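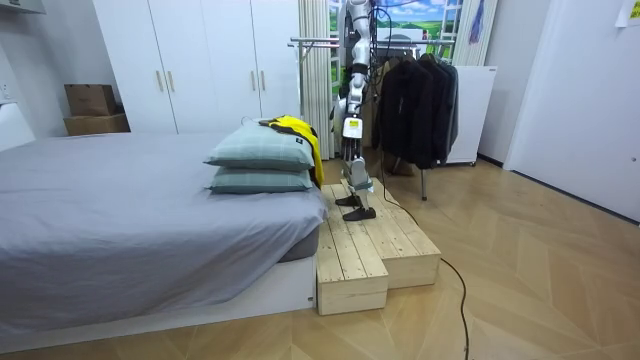

步态周记:台阶终于写进规划器了

大家好,又到我碎碎念的时候。这期主要讲台阶,顺便讲一点夹克,还有一个让我查到凌晨的时间戳问题。赶时间的朋友可以直接跳到最后看更新内容。

先说背景。我们的步态栈Trirkus从去年起就能在平地上走得挺稳,推一把也能自己迈步找回来。可是家里哪有那么多平地!门槛、地垫、床边的踏台,随便哪一个都够它想半天。以前的做法很土:落脚点规划器默认地面就是一张平面,遇到高差由状态机切到一套单独的“上台阶”动作,轨迹是离线调好的,台阶高度差一点就得重新调。我调过那套参数,真的不想再调第二遍了。

九月这一版把那套动作整个删掉了(删代码的时候特别爽)。现在落脚点直接在分块平面上搜索,感知那边给出一组凸多边形,每块带高度和法向,规划器自己决定左脚踩哪块、右脚踩哪块。床尾那个两级的松木踏台就是这一版的主考场,低的一级在前,高的一级往后伸,两只脚前后错开站在高的那级上,前脚离边缘很近。这种站姿对我们来说最有意思,支撑多边形又窄又斜,质心稍微偏一点,余量就没了。

木板缝让我头疼了一整个星期

踏台低的那级,顶面是一条一条的木板拼的。人看着就是一个平面嘛,平面分割可不这么想。最早的版本把板条之间的缝当成了真实边界,好好一级台阶切成一堆细长条,每一条都比脚窄,规划器老老实实回我一句“无可行解”,然后原地站着,特别有礼貌。

后来的改法是先做区域合并:相邻两块高度差小于阈值、法向也差不多,中间的缝又窄过脚掌能跨的宽度,就并成一块。合并之后再往里收15毫米当安全边距。收多少我试了好几轮,收少了脚尖会探出去,收多了这么小的踏台根本没地方放第二只脚。15毫米是目前我愿意接受的折中,换别的脚掌请务必自己重新试,别直接抄我的。

地板也来凑热闹。人字形拼的木色地板,浅蜜色,纹理方向一段一段地变,灯一打还有一片反光。深度图在反光的地方会缺一块,Ploriteck滤波器以前会把缺口补成一个小坑,于是规划器很认真地绕着一个不存在的坑走。现在缺口统一标成“未知”,既不当坑也不当地面,等换个角度看清楚了再填。路线看起来会犹豫一下,但我宁可它犹豫。

软的东西不算台阶

床也是个大问题。灰色床单铺得平平整整,高度又刚好在可达范围附近,几何上看简直是一块完美的大平台。早期版本有一次真的把床垫排进了候选落脚区,我在可视化界面里看到那个绿色多边形,手比脑子快,先按了停止。

所以这次加了语义掩码,床、枕头、衣物一律不可踩。枕头那边还搭着一件黄黑相间的夹克,黄袖子顺着枕头垂下来,朝着踏台那边。这种东西最讨厌,形状每次都不一样,边界又软。我的处理很保守:凡是分类成布料的点,膨胀一圈之后全部从可踩区域里抠掉。代价是踏台有时会被多吃掉一小块,好在高的那级还够用。旁边衣架上那排深色外套反而好办,都挂着,下摆没碰到地,只要当成上半身的障碍就行。

线缆现在也进了障碍地图。黑色的线从机身上垂下来,经过踏台,再在地板上拐一个长长的弯。太细了,高度图里基本看不出来,我们单独跑了一个细线分割,给它画一条禁踩带。还有个没解决的地方:线会跟着身体动,规划时的位置和落脚时的位置对不上。目前每迈一步就重查一次,够不够快,我自己心里也没底,有做过类似东西的朋友请一定写信来。

那个时间戳

好了,说说让我熬夜的事。控制环跑在200赫兹,规划器慢得多,中间靠Hoshino消息层搬数据。我发现摆动脚落地前总有一下轻微的抖,只在高低两级之间出现,平地上完全没有。查了滤波,查了关节增益,还怀疑过脚底的接触检测。最后在日志里翻到,台阶高度那一路用的是消息到达时间,其他几路用的都是采集时间。平地上高度不变,差多少都看不出来;一上台阶,参考轨迹就会在半路改一次主意。

改动只有一行。我盯着那一行看了好久,然后去睡觉了。

这一版更新了什么

落脚点规划器改为分块平面搜索,旧的上台阶动作已删除,配置文件里相关字段会直接报错,请手动清掉。

平面合并默认打开,阈值可以在配置里改。

新增布料类禁踩掩码和线缆禁踩带,后者默认关闭,想试的请自己打开。

所有感知消息统一使用采集时间。

仿真工具Diron新增9个台阶场景,其中包括带板缝的顶面。回归测试现在一共501条,全跑完要喝掉一杯咖啡的时间,提交前请跑一遍,拜托了。

下一期想写下台阶。下比上麻烦得多,前脚要往看不太清的地方放,膝盖还会挡住一部分视野。我已经有一个能跑的分支,仿真里走得还行,等参数稳一点再合进主线。想提前试的可以回信问我要分支名,记得附上你们的脚掌尺寸。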